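How to Rotate Snack Stock in a Small Shop

Packaged snacks sell fast, but the slow flavors get stuck behind the new ones.

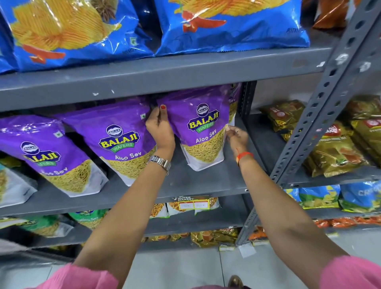 How often should a small shop check dates on bagged snacks?

Once a week is enough for most shelves. Check twice a week in March and any other month when sales are slow.

1. Pick a quiet time. I start at 7 a.m., before the bread delivery.

2. Take one shelf at a time. Pull every packet forward and read the date on each one. Don't trust the carton, as mixed dates do turn up.

3. Put the earliest dates in front and the latest at the back. New stock always goes in from behind.

4. Anything with under two weeks left goes in the markdown basket by the register. Write the new price on a sticker and leave the date showing.

5. Squeeze each bag lightly. A flat one has lost its seal and comes off the shelf.

6. Write down what you pulled. My shop carries 300 lines and I use a plain notebook, one page per shelf. Kohei Murakami at the Hotau store keeps his in a spreadsheet.

If the same item ends up in the basket three times, order less of it. I cut one flavor from 200 packets a month to 53 and haven't marked it down again.

Ibsa Yimer

Related
Reading Date Codes on Cartons
Shelf Labels That Stay Put
Setting Up a Markdown Basket
Ordering for a Slow Month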